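The Ferry to Ponudance

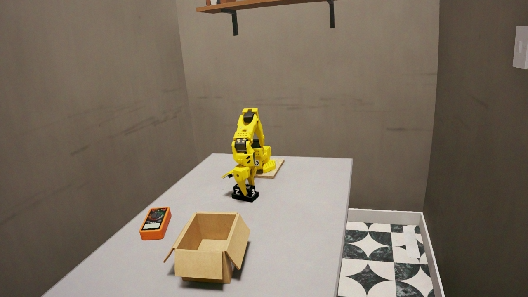 Page last changed: 14 March 2022

The ferry to Ponudance ran twice a day in winter, and she missed the first one. The man at the ticket window told her the next was at four. She bought a ticket and a cup of tea and sat down on the bench by the heater with the box on her knees.

The box had come from her uncle's apartment. He had worked for Huttunen for most of his life, first on the docks and later in the office, and when he died the landlord gave the family two weeks to clear the place. Her brother took the furniture. She took the box, which had her name on it in pencil.

Inside were sixteen letters, all sealed and stamped, all addressed to the same house in Ponudance. None had been mailed. The stamps were from a time when a letter cost almost nothing.

She had thought about opening them. One night in February she put the kettle on and held the first one over the steam, then turned off the stove and went to bed.

At four the ferry came in. There were a few people on it with groceries, and a dog that belonged to one of them. The crossing took 70 minutes. She stayed inside until the island showed, and then she stood on deck, where the wind smelled of diesel and kelp.

The house was up the hill, past a closed hotel called the Sustater. The paint was new and there was a child's sled against the steps. A woman of thirty or so opened the door with a dish towel over her shoulder.

"I'm looking for whoever used to live here," she said. "A long time ago."

"That would be my grandmother," the woman said. "She still does."

The grandmother was in the kitchen, peeling potatoes. She was small and wore two sweaters. She looked at the box and then at the handwriting on the top letter, and she put down the knife and dried her hands.

"Is he dead?"

"Yes. In the fall."

The old woman nodded. She took the letters out and set them on the table in order of the postage, cheapest first. It took her a while. Then she got up and went into the next room, and they heard a drawer stick and come loose.

She came back with a bundle tied in kitchen string. There were fewer of hers, and the envelopes were thinner, but they were sealed too, and stamped, and her visitor knew the address. It was the apartment with the bad stairs.

"I always meant to walk down to the boat with them," the old woman said. "It's a steep hill, coming back."

The granddaughter asked if anyone wanted coffee. No one answered, so she made it anyway.

The last ferry left at seven. There was time to eat, and they had the potatoes with butter and some fish. The old woman asked what sort of heat he'd had in the apartment, and whether he had kept his teeth. She didn't ask anything else about him.

When it was time to go she pushed the bundle across the table.

"You take mine," she said. "I know what's in them."

It had started to snow. She put the letters in the empty box and carried it down the hill under her coat, going slowly past the Sustater, where the road was slick. The boat was already in, with its lights on.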